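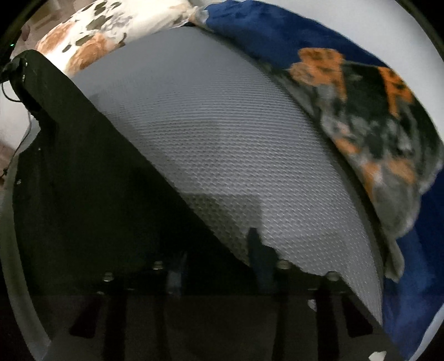 8 min read

The hardest part of making a bed, according to the people who do it for Vatance, is the corner by the wall. The hand holding the gripper has to go in low, close on the edge of the fabric, and come back out without dragging the rest of the cover with it. Most people get it wrong the first day.

Vatance teaches household robots to handle cloth. The company has no robots in its main workroom. It has beds, a sofa, shelves of linen and a group of paid collectors who spend their shifts folding, pulling and straightening with hand-held grippers. Each gripper carries a camera that records what the jaws are doing. Those recordings become the examples a learning system studies before anyone lets it near a motor.

"A robot arm costs a lot and it works slowly," says Shirin Khosravi, who runs collection. "A person with a gripper works at the speed of a person. I can send that person to an apartment on the third floor with no elevator."

Bedding was added to the program in October. Before that the collectors worked mostly with kitchen towels and T-shirts, which are small and lie flat on a table. A blanket is a different problem. It is bigger than the camera's view, it hides whatever is under it, and when one end is pulled the other end moves somewhere the camera can't follow. Pillows slide. Thick fleece folds over itself and stays there, while a thin sheet falls back open.

The task list now has 104 entries. Some are a single movement, such as pulling a blanket up to the pillow. Others run for several minutes and involve stripping a bed and making it again. Khosravi and a colleague, Margus Krūmiņa, wrote the first version in an afternoon and have been rewriting it ever since. An early entry read "tidy the bed." Every collector did something different, and two of them argued over whether a folded blanket belongs at the foot of the bed or on a chair.

"We took that one out," Krūmiņa says. "Then we put it back with the same wording, because people at home will say exactly that to a machine."

A shift lasts four hours, with a break in the middle. The collector reads the task from a card, messes up the bed, starts the recording and does the job using only the grippers. Fingers are not allowed to help. If the fabric slips, the collector is supposed to go back and pick it up again without stopping the recording.

That last rule took some getting used to. Vaida Kazlauskienė cleaned hotel rooms for eleven years before she joined, and in the beginning she stopped whenever something went wrong.

"I wanted to give them a nice one," she says. "I dropped the sheet, so I pressed the button and started over. Shirin told me to leave the drop in. She wanted to see how I fixed it."

Recoveries turned out to be some of the most useful material the company had. A system trained on clean runs did well until its first mistake, and then it carried on as though it still had hold of the cloth. In tests it would carry nothing across the bed and let go of it neatly on the other side. After the team added recordings with drops and second tries, it began to go back for the fabric. It still misses. Krūmiņa says it misses less often with fleece than with cotton, and he would like to know why.

The grippers themselves cause complaints. Kazlauskienė says her wrist gets tired near the end of a shift, and that the jaws are too blunt to get under a tight sheet. A hotel worker would slide a flat hand in and lift. With two blunt jaws she has to pinch the side of the mattress cover first and pull some slack toward her. She worked out the method herself in her second week, and the others copied it.

This raised a question the team has not settled. When all the collectors use one method, the recordings agree with each other and the system learns quickly. It also learns only that method. For a time Khosravi asked the newer collectors not to watch Kazlauskienė work. The result was a month of slow, varied and often clumsy recordings, and she is still deciding how many of them to keep.

Checking is done in a smaller room down the hall, where Piret Stankevičius goes through the day's recordings at double speed. She rejects those in which the gripper can't be tracked or a bare hand comes into view. She also writes a short label for each one. It is dull work, she says, and she listens to the radio while she does it.

Lighting gives her the most trouble. A white cover under a bright lamp can lose its texture completely, and the space under a bed goes nearly black. For a while the workroom had even light from large ceiling panels, and the recordings looked very good. Then a test in a rented apartment went badly. The system had never dealt with a bedside lamp. The panels are now switched off for half the shifts.

The linen gets changed too. Khosravi buys most of it secondhand, and she looks for loud prints and odd textures along with the plain ones. Her reasoning is that people don't buy bedding to suit a camera. Trosach, a smaller company that collects similar data, went the other way and used a single set of gray sheets for its first year. Birutė Avotiņš, who worked there before moving to Vatance, says the system did fine with gray sheets.

"You showed it a striped one and it tried to grab the stripe," she says.

Avotiņš now arranges the home visits. Collectors go out in pairs, with two grippers each and a spare set of batteries, and spend a morning in someone's house. The owners are paid and can ask for any recording to be deleted. Family photographs are turned to the wall first. She has learned to ask about cats.

The visits produce fewer recordings per hour than the workroom, and they cost more. Avotiņš wants them to make up half of the total by next spring. They currently make up far less than that, and the finance side of the company would be happy to leave it there.

Kazlauskienė prefers the visits. The beds are never the right height, she says, and there is usually something pushed up against one side. On her last one the bed stood in an alcove with walls on three sides. She did the far corner on her knees, on top of the mattress, working backward. It took six tries, and all six were kept.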